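Session 4 — Materials in the home: stone, timber and the fitted kitchen
Design History, first year. Handout and rough notes, R. Solberg

Read this before the seminar. Some of it is repeated from last time because half the group was on the site visit.

Where we'd got to

Kitchen before fitted units = a room with furniture in it. Dresser, table, sink under the window, range. Each piece bought separately or inherited, each at its own height. Table did most of the work: pastry, vegetables, ironing, homework, laying out the dead in some accounts (see reading pack, the oral history extracts).

Then the continuous worktop. One height, one depth, runs along the wall. Sounds obvious now. It wasn't. Needs standard units underneath, needs a wall that's reasonably straight, needs someone willing to throw out the dresser.

Three questions to keep in mind for the whole term:
who decided the height
what is the top made of, and who cleans it
what happened to the table

Stone

Old uses first. Marble slab for pastry, slate shelf in the larder, stone sink. All of these are small pieces set into something else. Stone was there for a job (keeping things cool, standing up to water) and you'd find it in the larder or scullery far more than in the room where people sat.

The long stone top is a later idea. Depends on cheap cutting, decent transport and a strong enough cabinet. Weight is the thing students always forget. A slab has to be carried in, usually by more than one person, and a joint has to go somewhere. Look for the joint. Fitters hide it at the sink or the hob, where the slab is already cut and there's less of it to match up.

Granite: hard, takes heat, speckle hides crumbs. Marble: softer, marks with lemon and vinegar. Slate: dark, even, scratches show pale but can be oiled out. Know the difference between these and engineered stone, which is crushed stone held in resin. The exam does like that distinction.

Our worked case is the Enberg kitchen, handed round as drawings last week. Main run 2285 mm, stone top, 30 mm thick. Bring the drawings. If you've lost yours get a copy from somebody, I haven't got spares.

Timber

Warmer to the touch, quieter, repairable. Sand it and oil it and you start again. Moves with the seasons, so it needs fixings that let it move — slotted brackets, not screws driven straight up through the rail. Black stains round the taps are the classic failure, esp. with oak.

Timber tops were pushed out by laminate then came back, first as a taste for the farmhouse and later as a contrast to stone. So you get mixed rooms. Stone where the wet and hot work is, timber where people sit or lean. Vaněk calls this "zoning by touch" (pack, second extract). I think he overstates it, a lot of mixed rooms are just a budget running out, but it's a useful phrase and you can argue with it in the essay.

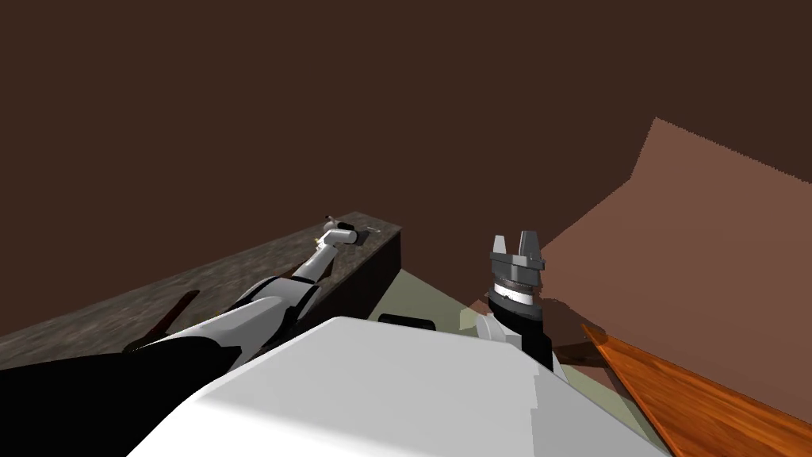 Fig. 2. Stone-topped counter, left; wooden surface, lower right.

Height

Enberg counter sits at 800, low by present standards. Almost nobody taller than average is comfortable at it for long. Compare the Pralana range in the pack, where the buyer could pick a plinth. Small change, big effect: the height stops being the architect's decision.

Ask yourselves who stood there. The early planners drew a single worker, usually a woman, usually alone, walking the shortest possible line between sink and stove. Children aren't in teh drawings. Neither are visitors.

The Urkomberg flats are the counter-example. Tenants moved tables back into kitchens that had been planned without space for one, and blocked the cupboard doors doing it. The housing office wrote letters. Tenants kept the tables. Extracts at the back of the pack, read both sides.

For next time

Measure one worktop you use regularly. Height, depth, thickness of the top, what it's made of as far as you can tell. Find the joints and sketch them. Doesn't have to be a nice drawing.

Short essay plan, one side, due 24th October. Full essay in November, date to be confirmed when the room bookings come thruogh. Titles are on the module sheet; if you want to do your own, ask Roald Solberg first and ask early.

Bring a tape measure.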